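4. Branchement à quai et charge hôtelière des bacs

4.1. Configuration du poste de nuit

Les deux bacs qui assurent la traversée du chenal de Grernomon passent la nuit au poste abrité de Dremham, derrière la digue nord. Jusqu'à la mise en service de l'armoire de quai, chaque navire gardait un groupe auxiliaire en marche entre la dernière rotation du soir et l'appareillage du matin. Le groupe fournissait l'éclairage, la ventilation des locaux techniques, le maintien en température des moteurs principaux, la charge des batteries de secours et les prises des locaux d'équipage. Il tournait presque toujours très en dessous de son régime nominal, ce qui explique l'encrassement relevé dans les carnets d'entretien et la fréquence des remplacements d'injecteurs.

L'armoire de quai est alimentée depuis le poste de transformation du port par un câble enterré de 500 m. Elle comprend un transformateur d'isolement, un convertisseur Pikero d'une puissance de 300 kVA et deux départs, un par bac. Le convertisseur a été retenu par l'exploitant avant le début de notre étude ; nous n'avons donc pas comparé plusieurs architectures. Les deux départs ne peuvent pas être chargés simultanément à leur valeur maximale. Un automate répartit la puissance disponible et donne la priorité au navire dont l'appareillage est programmé en premier.

La liaison entre l'armoire et le bord se fait par un câble souple porté par une potence. Le marnage à Dremham et le clapot résiduel qui contourne le musoir imposent de laisser au câble une boucle assez longue pour suivre les mouvements du navire sans que la fiche travaille en traction. Lors des premiers essais, la boucle était trop courte à basse mer et le contact pilote s'ouvrait par houle de sud-ouest. L'automate interprétait cette ouverture comme un débranchement volontaire et coupait le départ. Le groupe auxiliaire démarrait alors de lui-même, mais après une interruption suffisante pour réinitialiser une partie de l'instrumentation de passerelle. La potence a été rehaussée et la temporisation du contact pilote allongée. Les résultats présentés plus loin sont tous postérieurs à cette modification.

4.2. Instrumentation et période de mesure

Les mesures couvrent 18 nuits, en mai, dont 9 avec les deux bacs à poste. Pendant les autres nuits, un seul navire était présent, le second étant au chantier Vương pour le remplacement de ses défenses et la reprise du revêtement de la rampe avant. Nous avons conservé ces nuits dans l'échantillon, car elles permettent d'isoler la consommation d'un navire sans effet de répartition entre les départs.

Chaque départ était équipé d'un analyseur de réseau enregistrant les tensions, les courants, le facteur de puissance et le contenu harmonique. À bord, des pinces ampèremétriques ont été posées au tableau principal sur les circuits que l'équipage nous avait signalés comme les plus chargés. Les circuits de sécurité n'ont pas été instrumentés. Les horloges des enregistreurs ont été recalées chaque soir à l'accostage. Une dérive a tout de même été constatée sur l'enregistreur du tableau bâbord ; elle a été corrigée à partir des transitoires d'enclenchement du compresseur d'air, bien visibles sur toutes les voies.

Les données météorologiques proviennent du mât installé à l'extrémité de la digue. Il mesure le vent et la température de l'air, mais non l'humidité, ce qui limite l'interprétation des appels de puissance liés au déshumidificateur du pont garage. La hauteur d'eau est celle du marégraphe du port.

4.3. Composition de la charge

On distingue trois familles de charges. La première est permanente et regroupe l'éclairage réduit, les automates, les centrales de détection et la ventilation minimale de la machine. Elle varie peu d'une nuit à l'autre et ne dépend pas de l'état de la mer. La deuxième famille est thermique : préchauffage de l'eau des moteurs, réchauffage de l'huile hydraulique des rampes, convecteurs de la timonerie. Elle suit la température extérieure avec un retard de quelques heures, lié à l'inertie de la coque et des circuits d'eau. La troisième famille est liée à la présence humaine. Elle comprend le chauffe-eau, les prises des cabines et l'équipement du carré.

Cette dernière famille pèse peu dans l'énergie consommée sur la nuit, mais elle détermine la forme de la courbe aux deux extrémités. Le soir, l'équipage descendant prend son repas à bord avant la relève. Le matin, l'équipage montant arrive avant l'ouverture de la rampe et met en service presque en même temps la bouilloire, les plaques et le petit électroménager. Les appareils de cuisson à commande mécanique (figure 4) posent de ce point de vue une question particulière : leur réglage n'est pas perdu lors d'une coupure, et selon la construction de la minuterie la charge peut revenir dès le rétablissement de la tension, au moment même où le convertisseur reprend les circuits prioritaires.

Les relevés du tableau principal montrent que la superposition de ces charges avec le préchauffage des moteurs produit la pointe journalière. Celle-ci est brève. Elle reste compatible avec la puissance du convertisseur lorsqu'un seul bac est à poste, et s'en approche lorsque les deux navires préparent leur départ dans le même créneau. L'automate réagit alors en délestant le réchauffage hydraulique du navire non prioritaire. Les mécaniciens ont signalé à plusieurs reprises une rampe lente à la première manœuvre, et les dates de leurs remarques correspondent aux nuits où un délestage a été enregistré.

4.4. Comportement lors des transferts

Le passage du groupe au réseau de quai s'effectue avec une courte mise en parallèle. Le convertisseur se cale sur la fréquence du groupe, le disjoncteur de quai se ferme, puis la charge est transférée selon une rampe programmée. Dans le sens inverse, le groupe est démarré, laissé à vide le temps que sa température se stabilise, puis synchronisé. Aucun transfert programmé n'a provoqué de coupure pendant la période de mesure.

Les transferts non programmés sont moins favorables. Deux sont survenus pendant la campagne, tous deux à la suite d'un défaut sur le réseau du port et sans rapport avec l'installation. Le groupe de secours a pris la charge dans le délai attendu, mais le retour vers le quai a été tenté par l'automate dès la réapparition de la tension, alors que celle-ci était encore instable. Il en est résulté une seconde coupure. Nous avons proposé d'ajouter une temporisation de retour et de soumettre ce retour à une validation depuis la timonerie.

Figure 4. Four à micro-ondes à deux boutons rotatifs.
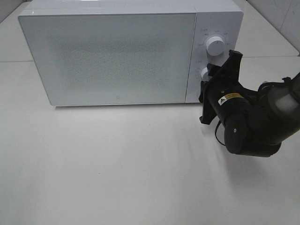
La validation manuelle a été acceptée par l'exploitant pour la nuit, lorsqu'un veilleur est à bord. Elle ne l'a pas été pour les escales de jour, jugées trop courtes pour qu'un membre d'équipage quitte le pont garage. En journée, le retour reste donc automatique, avec la seule temporisation. Ce compromis nous paraît acceptable tant que les escales de jour servent uniquement à la recharge des batteries de secours, qui supporte sans dommage plusieurs interruptions successives.

Le contenu harmonique du courant a également été examiné pendant les transferts. Les valeurs les plus élevées apparaissent à faible charge, quand les redresseurs des chargeurs représentent l'essentiel du courant appelé. Elles diminuent dès que les résistances de préchauffage sont en service. Aucun échauffement anormal n'a été relevé sur le transformateur d'isolement, contrôlé par ses sondes internes et par thermographie depuis la porte de l'armoire.

4.5. Limites

La campagne s'est déroulée au printemps. Les charges thermiques y sont modérées et les conclusions relatives à la pointe du matin ne peuvent pas être étendues à l'hiver sans nouvelles mesures. En hiver, les convecteurs de la timonerie et le traçage des collecteurs d'incendie s'ajoutent au préchauffage, et il est probable que le délestage soit sollicité bien plus souvent. Le vent de nord-est, rare en mai, n'a pas été rencontré ; c'est pourtant celui qui écarte les bacs du quai et met le plus fortement le câble en tension.

La charge du carré a été mesurée au niveau du circuit et non appareil par appareil. La part de chaque équipement dans la pointe a donc été estimée à partir des durées d'enclenchement, méthode qui sépare mal deux appareils de puissance voisine. Enfin, les équipages savaient que des enregistreurs étaient en place. Certains ont indiqué avoir décalé l'usage des plaques pendant les premières nuits. Nous n'avons pas cherché à corriger cet effet, qui n'est plus discernable dans les enregistrements suivants. Le modèle de charge présenté dans la section 5 utilise l'ensemble des nuits, sans pondération.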